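3.2 Grind setting and brew time

Beans came from one lot (Skakell, medium roast) and were kept sealed until use. Two grind settings, coarse and medium. Water at a full boil, then left to stand with the lid off. 698 cups were logged in July; 400 of these used the coarse setting. 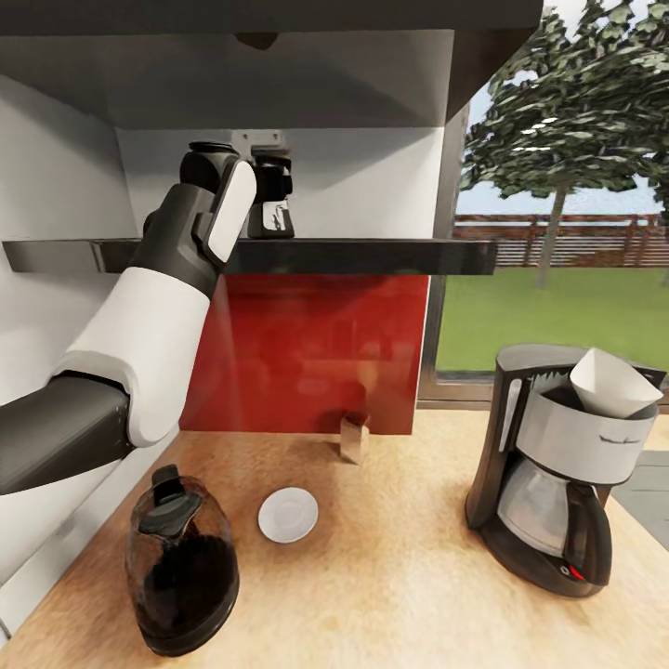
Coarse cups scored lower on bitterness but also lower on body, and tasters at Treltstead disagreed on which they liked. Medium cups were more even accross sessions. Brew time mattered less than we had guessed, at least on the medium setting. No clear effect of time of day.

Figure 2. Kitchen counter with glass kettle.

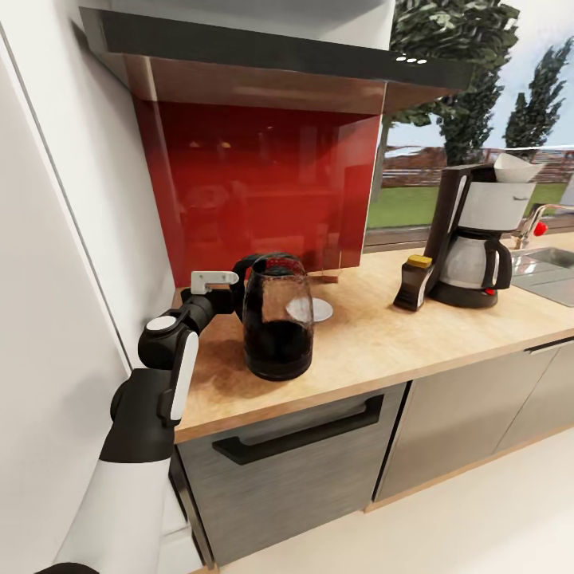 Brendan Tierney objects that bitterness scores drift once a cup has cooled, and that tasters who drink slowly will mark the coarse grind down for the wrong reason. Fair point. Cooling was not controlled in the July sessions, so the body scores should be read with the same care. A rerun with timed tasting is planed at Boltura, same lot if any is left.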